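The Board That Stayed Out
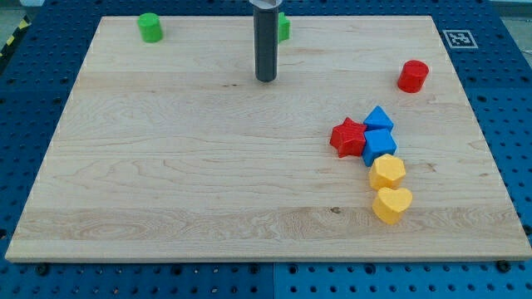

Endumton Woodwork Club - Members' Features

I bought the maple as a chopping board. I want that on record, because my other half still asks when we're going to get one.

It came out of the offcuts bin at Gittins, the timber yard past the roundabout, where I had gone for dowel and nothing else. You know how that ends. I turned it over, saw the figure in the grain, those soft swirls that look like something stirred with a spoon, and I was at the till before I had thought up a use for it. It's pale, somewhere between cream and honey, with a few darker streaks running across the width, and it's the sort of wood that makes you want to put a hand flat on it.

I planed it by hand over a couple of evenings. Maple is a pig to plane when the grain swirls. I had tear-out the size of my thumbnail in one corner and said some words the neighbours may have heard. Lowri Harries, who taught half this club to sharpen, came over and looked at my iron and simply held out her hand for it. Twenty minutes later she gave it back and the shavings came off like tissue. I'd been working with a blunt plane for a year! I'd honed it, too, or thought I had.

After that it was sandpaper, up through the grits to 800, which is further than anybody needs to go with maple. Lowri said so at the time. I carried on regardless, as it was raining and I had the radio on.

So, the chopping board. I brought it in to the club to oil it and laid it on the blue pegboard top while I hunted for a rag. If you haven't seen our pegboard, it's very blue. It's a proper shout of a colour, all those dark round holes in neat rows, and I'd always thought it a bit much. Then I put the maple on it and stood back. The wood looked twice as warm. I left it there to have a cup of tea and think about it, and the oil never got opened.

The shapes came next. I'd been making a set of building blocks for my niece - cylinders, mainly, with some square ones to go with them - and I needed somewhere flat to look at them once they were painted. The red is a good tomato red. The green is what I'd call cricket pitch, although Gerrit Van der Linden, who is Belgian and has no feelings about cricket, says it's the green of a new crayon. I stood a red one over to the right, a green one off to the left, a green block in between, all of them up at the far side, and ran five more shapes, red, blue and yellow, in a loose line down the wood right of centre.

I can't tell you how much I enjoyed that. I'm a cluttered person. My bench at home has a drift of pencils, clamps and old receipts on it, and I've been known to glue up on top of the ironing board for want of space. Yet I can look at a stretch of plain maple with a bit of colour at the back and feel my shoulders come down.

Gerrit thinks a lot about this sort of thing. He makes toys for a small firm called Cuvasance and he's firm on the point that a child will play longer with 3 shapes than with 20. Tip out the whole bag and they'll look at the bag, he says. Put a couple of pieces on a clear surface and they'll start moving them about. I tried it on my niece, who is 2, and she spent most of the morning shifting one cylinder from one side of a tray to the other and telling it off.

He also put me right about edges. I'd left mine crisp, which looks smart on a shelf and is horrid in a small fist. Now I take the sharpness off the rim with a scrap of fine paper before painting, just a couple of turns in the hand, and then do it again lightly between coats. Keep the ends flat, though. If a cylinder rocks even slightly it'll be over the minute someone breathes near it, and you'll hear about it from a toddler.

A few people have asked about the paint. It's a water-based one sold as safe for toys, two thin coats, and I let it sit a good while before handing anything over. Do check the tin for yourself. I brush the sides first and the top last, holding the piece on a screw driven into the base. The screw hole gets filled afterwards with a dab of filler, and if you forget that bit (I have) it makes a fine home for toast crumbs.

Gerrit and I are putting some of this into a beginners' project in April, under the name Follow. One person sets out a few shapes on a board and the next has to copy the arrangement with their own set. You'll make the shapes and the board, and if you'd like to bring your own offcut, please do. Gittins had more of the maple when I last looked, though I may have been back for another piece by the time you read this. We still need something to cut the bread on.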